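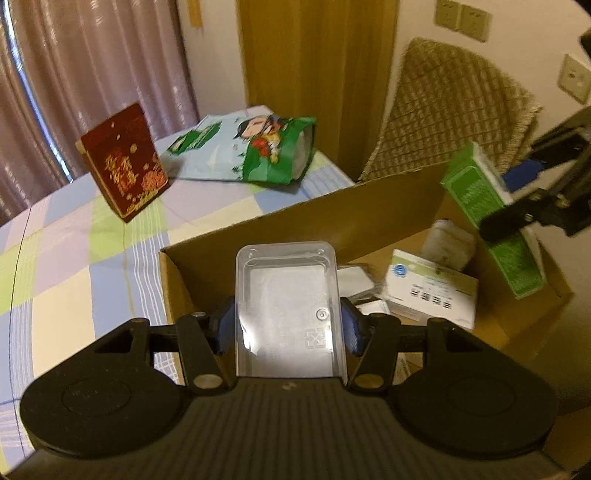

This site uses cookies to remember your settings. Accept

Search questions
Go

Does soaking dried lentils reduce their iron content?

The meal guidance issued at Goven recommends soaking lentils overnight and discarding the water. Members wish to know whether minerals are lost — iron in particular.

2 answers

Losses are generally small. Soaking also lowers phytate, a compound that limits iron absorption. For 200 grams of lentils, a soak of 60 minutes is sufficient before cooking.

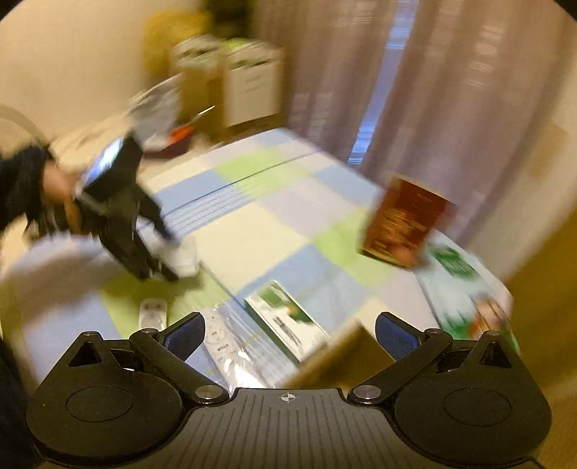

Serving the lentils with a source of vitamin C, such as peppers or citrus, is advised.

We never soak. No problems so far.

Related questions
Is canned fish high in sodium?
Oats at breakfast — rolled or steel-cut?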